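*Handout 4 – Comparing hand-held grippers. Please read before lab and bring it with you.*

Last time we spent most of the hour on cameras and hardly got to the fingers at all, so this handout picks up where I ran out of board space. We have two hand-held tools to compare this term, the Ranholm and the Clancombe, and I'd like everyone to have both in hand before March, even if it's only for a few minutes each.

## What we are comparing

The easy numbers come first. Weigh the tool, measure how far the fingers open, and note how hard you have to squeeze before they close. Then comes the part I find more fun (and more annoying, I'll admit), which is how the tool behaves after a long afternoon of picking things up. A gripper that feels lovely on its first 26 grasps may feel quite different by grasp 600, and a lot of the difference lives in the pads.

Foam is a friendly material. It gives a little, it forgives you when you come in at a bad angle, and it holds odd shapes that a bare finger would simply push away. It also compresses, sheds, tears at the edges and picks up every bit of lint in the room – and all of that changes the friction, a little at a time, so that you hardly notice it from one day to the next.
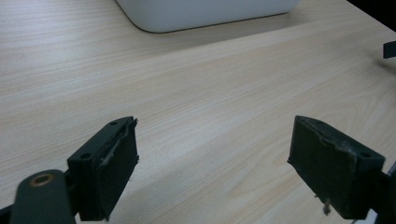
So before you record a single trial, open the fingers wide and look at both inner faces from the side. Write down what you find in plain words: frayed, flattened, dusty, peeling. Check the upper edge with special care. Then do the same when you finish. I know it feels fussy, but last year's groups logged 1,019 grasps with no pad notes at all, and when the success rate sagged toward the end we had a very long and rather cheerful argument that we could never settle.

## Running the trials

1. Fit the pads you were assigned, and don't swap them partway through.
2. Do ten practice closes on nothing, slowly, to get the feel of the lever.
3. Pick up each item on the Ramasamy list in the order given, then go through the list again backward.
4. Scan the item label with the Netum reader after each grasp, so the log gets its time stamp.
5. Mark a slip as a slip, even when you caught it at the last moment!

Please don't clean the pads between rounds. If you can't stand it any longer, clean both of them together and write down when you did it.

## For your write-up

Two pages is plenty. Put the opening width and closing force in a table, then tell me how the pads looked before and after, and whether you'd trust the tool for a run of more than 4,000 grasps. I'm happy to read a hunch as long as you label it as one. Write-ups are due at the start of the first lab in March.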